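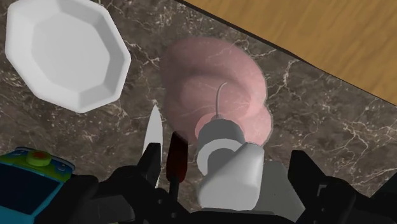 Gripper and white bottle on the marble counter, from the kitchen simulation.

Open Days | Visitor FAQ
4 min read
39 shares · 8 comments

Robot Kitchen Open Day: your questions answered

The Huria lab at Treltstead opens its doors again this November, and we can't wait to show you what the arms have been up to. These are the questions that land in our inbox most often.

What will I see?

Two things, side by side. On the big screen there's the simulated kitchen, where we try out tasks like picking up a bottle, holding it upright and lining the nozzle up with the right spot on the counter. A few steps away is the Cordeiro bench, where a real arm has a go at the same sort of job. Seeing one right after the other is our favourite part of the day — you start spotting little differences in how the fingers close, and then you can't stop spotting them!

Why bother with a simulated kitchen at all?

Because we can reset it in a blink. If a bottle goes over on the real bench, somebody has to fetch a cloth. On the screen we press a key and the counter is back as it was. We can also swap the benchtop for marble or timber, move the plate, change the light and try again before morning tea.

Is the counter meant to look that busy?

Yes. A bare bench is too easy. We like a patterned surface with a few other things near the bottle — a plate, a knife, something see-through — so the software has to work out what it's looking at. See-through colours are a real challenge, as the stone pattern carries on underneath them. Bring your hardest clutter ideas, we collect them.

Can I drive the robot myself?

You can drive the simulated one, and we really hope you will. Turns are eight minutes each, with a hand controller that most people get the feel of quickly (kids are usually faster than their parents). The real arm is driven by our team only, but you're welcome to call out requests.

Do I need to book?

For the driving turns, yes. There are 30 places in the morning and the same again after lunch. For everything else just walk in. The hall holds 99 people, so you may have a short wait at the door if you come right on opening.

What time should I turn up?

Doors open at 10 am. The first live demonstration on the Cordeiro bench is at 10:30, with another at 2 pm. The two are different, and if you can only make one, the afternoon run has the harder tasks.

Will everything work?

Probably not! Grips slip, bottles tip, and now and then the arm picks a spot nobody would have chosen. We leave all that in. Some of the best chats last year started after a dropped bottle, when a whole row of visitors began suggesting better angles for the fingers.

Is it suitable for young children?

Very much so. The real arm sits behind a clear barrier and there's a step at the front for shorter visitors. The motors can be loud close up, so we keep a basket of earmuffs at the door. Under-12s need an adult with them.

Can I take photos or video?

Go for it, on the bench and on the screen. Please check with other visitors before you film them.

How do I get there?

We're at the Udinmont end of the Treltstead campus, ground floor, with step-free entry from the car park. Bike racks are on the left of the main doors. Parking is free for the day.

Can I bring a school group?

Please do. Email us a few weeks ahead so we can set aside driving turns, and tell us which year level you teach. We'll pitch the talk to suit, and there's a quieter room with tables if the class wants to eat lunch together.

What if I can't make it?

Both live demonstrations will be recorded and posted on this page the following week, dropped bottles included.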